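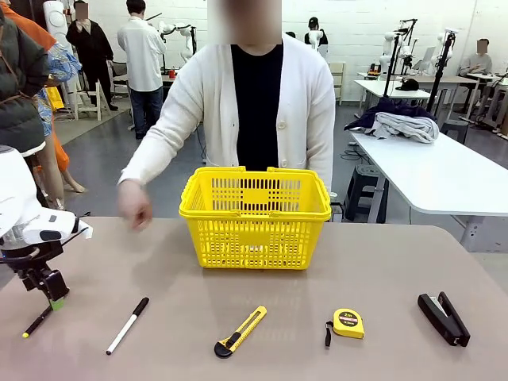 Speaker notes: Reading Logs That Get Read
Haltness Elementary Teachers' Day, August 2026
Room 7, after the coffee break

Slide 1. Say hello. Handouts are on the chairs. The log template is on the back page, so please don't write on that side yet.

Slide 2. What we used to do. Every child took home a sheet on Monday-style weekly lines: title, pages, minutes, parent signature. I collected them and put a check mark on each. In May I got out the whole year's pile and read it properly for the first time. Most of the minutes were the same number all the way down the column.

Pause. Ask who has a pile like that. 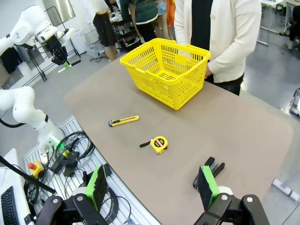
Vesna Nikolovski

Slide 3. The change. We dropped the minutes and the signature. Each entry now has a title, a page number and one sentence. The sentence can be a question, a complaint, a word the child didn't know, or what they think will happen next. Second graders can draw and label if they get stuck.

Slide 4. Sample entries. Read two out loud, no more. The one about the goat always gets a laugh, so wait for it to finish. Point out the spelling. I don't correct spelling in the log and I tell families so in the first letter home.

Slide 5. Writing back. I answer five logs a day during quiet reading. One line each. If the child asked a question, I answer the question. If I have nothing to say I ask which page they are on.

Someone will ask about parents. When we tried this out at Galarance, I put the same question to the staff there.
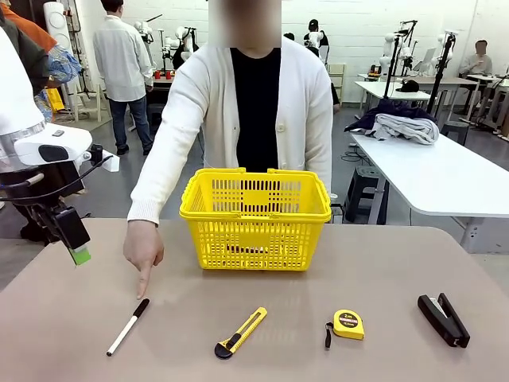
Yolandi Mtshali told me that two families missed the signature line, and she ended up putting it back for them as an option at the bottom of the page. She said it did no harm and she would do it again.

Slide 6. Numbers. Keep this short. The grade wrote 3,777 entries over the year. 129 of those were in a language other than English, which we had never had on the old sheet. I don't have a test score to go with this and should say so before anyone asks.

Slide 7. What didn't work. The class chart with a goal of 1,000 entries. Children started writing "good book" ten times to move the marker. I took the chart down. Also, the stapled booklets fell apart by winter. Use a composition book.

Slide 8. Older grades. I have only taught second and third with this, so I am passing on what I heard from the fifth grade team. 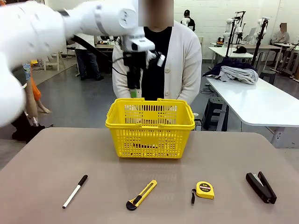

Damir Yordanov wrote back that one sentence was too little for his group and they now do a half page, once a week, with a partner reading it first. He also said the partners were harder on each other than he would have been, so he gives them two sentence starters to use.

Slide 9. Try it. Four minutes. Everyone writes one entry about the last thing they read, including a menu or an email. Swap with a neighbor and write one line back. Take two or three from the room.

Slide 10. Questions. If the time is short, skip to the template and go through the boxes. The sign-up sheet for the Sepúlveda follow-up meeting is by the door. Collect the spare handouts.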